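Home | Notebook | Walls | Roads | Contact
Print this page | E-mail this page

Oct 3, 2020

Wall notebook, hill road

Finally a proper day with nothing else in it, so I'm writing this up while the tea is still warm, and before my notes go the way of the June ones (if anybody finds the green pad, please put it back on my shelf!). Mieke Baert asked me to set down what we've been saying to each other about the retaining walls on the Mutden to Erkness road, as half of it was said in the car with the windows open and I'm sure I only caught every other word.

The question for the workshop is still what mortar to use on the sample panel. We have four mixes curing on the back bench, all with the Penner lime, and I have grown very fond of the second one, though Mieke thinks it looks like porridge. I scratched each of them with a nail this morning. Mix 1 crumbles at the corner, mix 2 holds a nice edge, mix 3 is harder than I'd like, and mix 4 I dropped, so please don't read anything into the chip. They all get 30 days before we do anything rough to them.

What I keep coming back to is how much the stone itself decides. We had been drawing our panel with tidy, nearly square blocks, and the hill road walls are so much more generous than that, with big and small and dark and light all fitted in wherever they would go, and then that lovely straight top line pulling the whole thing together. I'd like our panel to have the same feeling, even at bench size. Mieke wants a coping on it too, and I've come around to that.

Rubble walls along the hill road, with the curb and the green slope above:

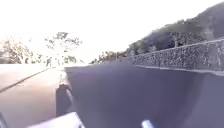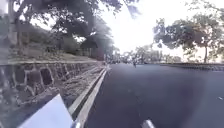

On the money side, the Wumine quote for stone came in at 2,488 delivered, which made me sit down for a minute. I think we can trim it by taking the mixed pallet and sorting it ourselves, and I don't mind sorting, it's a pleasant enough job with the radio on. Mieke will call them and ask if mixed really means mixed, or just whatever is left in the yard.

Still to do: damp cloths over the mixes tonight, new label for mix 3 (the ink ran), and redraw the panel with wider joints. I also owe Mieke a trowel.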